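Kustex Window Feeder Tray 29

Item 2251
In stock, ships Thursday

The Kustex Tray 29 is an open platform feeder for backyard songbirds. It holds loose seed, mealworms or small pieces of fruit, and it can be hung from a branch, set on a pole or fixed to a window frame with the bracket in the box.

Platform feeders suit birds that don't like to cling. Cardinals, mourning doves, juncos and sparrows will all use one, and chickadees and titmice will grab a seed and leave. Woodpeckers come less often unless there is suet or peanut on the tray.

The floor is a removable steel mesh screen. Rain drains through it and air gets to the seed from below. Lift the screen out by the two tabs and scrub it with warm soapy water every week or so, more often in wet weather. Let it dry before you refill.

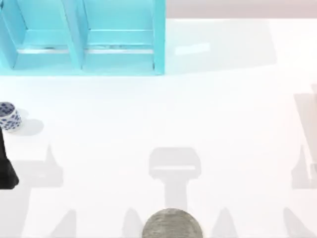

Put out only what the birds will finish in a day or two. Old seed clumps and grows mold, and hulls left on the ground draw rats. If you get large flocks of grackles or starlings, switch to safflower for a couple of weeks. Most of them will move on.

Window mounting: place the tray either right against the glass or well away from the house. Birds that take off from a feeder a few yards out can hit the window at full speed.

Pole mounting: the socket fits the Lovden garden pole and other poles of the same width. A baffle is sold separately and is worth having if you have squirrels. The tray alone will not keep them off.

Details
Tray weight: 29 ounces
Bracket screws: 8, stainless
Screen: steel mesh, removable
Finish: powder coat, green or brown
Hanging chain: included
Replacement screens: sold singly

Customer notes
"Doves found it the first morning. The chain could be longer."
"Bought in February and had juncos all month. The screen is easy to clean."
"Good tray, but the brown is darker than I expected."

Often bought with
Vitenance dried mealworms, resealable tub
Yazdani safflower seed
Lovden garden pole with ground spike

Returns are accepted on unused trays in the original box. Missing a part? Send us the item number and the color and we will mail it out.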